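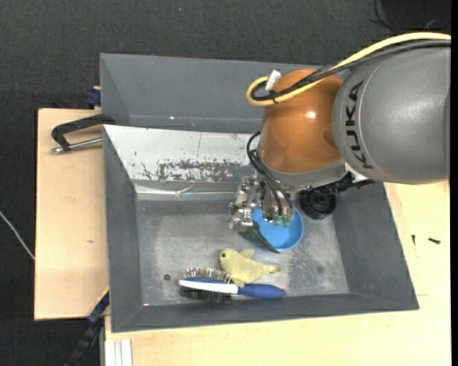

Día de puertas abiertas en Arncombe: ¿cómo coge las cosas un robot?

Hola a todos los que vinisteis en julio y a los que os quedasteis fuera porque no cabía nadie más. Esto va rápido, que mañana hay que devolver las sillas. Os prometimos contar por escrito cómo funciona el brazo y aquí está.

Lo primero, el brazo. Es un brazo industrial, de los KUKA, lo pone bien grande en letras negras. Se parece un poco al tuyo. Tiene hombro, codo y muñeca. Bueno, más articulaciones que tú. El nuestro tiene 7 y por eso puede retorcerse de maneras que a ti te harían daño (no probéis en casa).

¿Y los cables? Muchos preguntasteis por el amarillo, el gordo. Los cables van por fuera, pegados al brazo, y hacen una curva grande antes de la muñeca. Esa curva es a propósito. Si el cable fuera tirante, al girar se arrancaría. Haced la prueba con una cuerda atada del hombro a la mano: muy corta, no podéis estirar el brazo. Con un poco de sobra, sí.

Ahora la mano. Se llama pinza. Es de metal, pero las puntas de los dedos son de otra cosa, medio transparentes y verdosas. Con una punta que agarra bien no hace falta apretar tanto. Pensad en coger un huevo con dos cucharas. Y ahora con dos gomas de borrar. Pues eso.

El trabajo de hoy: sacar cosas de una caja gris. Un cuenco azul, un peluche amarillo clarito (¿foca o pez? en la visita hubo votación y ganó foca), un cepillo del pelo y una cosa verde con forma de hoja.

Parece facilísimo. Para vosotros lo es. Para el robot no!

El cuenco es redondo y duro. Si lo pellizcas por el borde, bien. Si lo intentas coger por el medio, los dedos resbalan.

El peluche es blando. Se aplasta, cambia de forma, y el robot tiene que darse cuenta de que ya lo tiene aunque siga cerrando los dedos.

El cepillo, lo peor. Por un lado pelos y por el otro mango. Musyoka Mutiso, que era quien llevaba el mando, dice que el mango es lo que hay que buscar siempre. Y que si las cosas se tocan entre ellas hay que pensar más, porque al tirar de una se mueve la otra.

Entonces ¿cómo decide? Más o menos así:

Mira. Busca dónde empieza y acaba cada cosa.
Elige una. Normalmente la que tiene más fácil.
Baja despacio.
Cierra los dedos.
Sube y comprueba si lleva algo o no lleva nada.
Si no lleva nada, otra vez.

Ese "otra vez" es importante. En Arncombe el robot hizo 600 intentos antes de la visita, para practicar. Falló muchísimos. Nadie le riñe, se apunta el fallo y a seguir. A la máquina que guarda los apuntes la llamamos Dafis, y es la que hacía tanto ruido al lado de la puerta, perdón por eso.

Preguntas que nos dejasteis en la caja (había 26, no caben todas):

¿El robot sabe que es una foca? No. Sabe que hay un bulto de un color y un tamaño. Lo de foca lo ponéis vosotros.

¿Se cansa? No, pero las piezas se gastan y hay que revisarlas.

¿Puede hacer daño? Sí, es fuerte y pesa mucho. Por eso estaba la línea en el suelo de la sala y por eso no la cruzaba nadie con el brazo en marcha. Ni los mayores.

¿Me puede peinar? De momento mejor que no.

Para hacer en clase o en casa: meted cuatro cosas en una caja de zapatos. Os tapáis un ojo y las sacáis con unas pinzas de cocina, sin usar la otra mano. Apuntad cuántas veces se os cae cada una. Luego cambiad las cosas de sitio y repetís. Si teneis 9 años o menos, pedid las pinzas a un adulto, que algunas pellizcan.

Los dibujos del robot se pueden entregar en la recepción de Dresideck hasta las cinco de la tarde. Poned el nombre por detrás, por favor, que el año pasado se qudaron un montón sin dueño.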